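Foam letter display

A foam letter display is a short word or name made from cut-out foam letters and put up on a cloth backdrop. Used at parties, school stages, market stalls, craft rooms, small photo corners. Also called a soft sign, or in some shops a cloth-back sign.

Letters

Usually cut from flat craft foam, one color per letter, with a thin border in a second color so the shape holds up from a distance. Pastels are common — pink, peach, cream, pale green. Rounded typefaces are prefered over sharp ones, which tear at the corners. Where there are two words the second is often set bigger, on its own row. Mixing capitals and lowercase is normal and not considered a mistake.

Sets are sold by the alphabet or cut to order. The Grudholm set has 255 pieces including punctuation. Uliso sells singles only.

Backdrop

Plain dark cloth, black most often. Felt grips best, cotton creases, velvet sheds. Fold lines show badly under a ceiling light and a steamer gets out most of them. The cloth is hung from a rail or line and held along the top by clips. Three will do for a narrow piece, wider ones want 6 or more. Curtains or padded panels can be added at the sides to make a small booth. 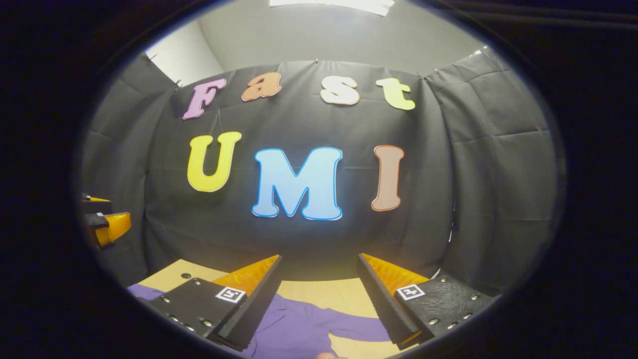
Spacing is done by eye. Lay the word out on the floor first, middle letter down, then work outward. A wide letter such as M or W goes in the center if the word allows it. Narrow ones like I look lost at the end of a row and are often given a bit more room.

Fixing

Pins, double-sided tape, or hook dots. Pins leave holes in foam. Tape fails on felt. Hook dots are the usual choice, 2 per letter, more on the wide ones.

History

Not well recorded. Felt-board letters for classrooms are older. Ilze Grīnberga's booklet Soft Signs, printed by Grevurlow in a run of 200, is the source most hobby pages copy from, and covers mostly cutting and borders. Khang Mạch, who ran the Đinh craft shop, disagreed with her on glue and his notes on layout circulate seperately.

Care

Store flat, out of sunlight. Yellow and pink fade first. Roll the cloth, don't fold it.

See also: Bunting, Felt board, Stage curtain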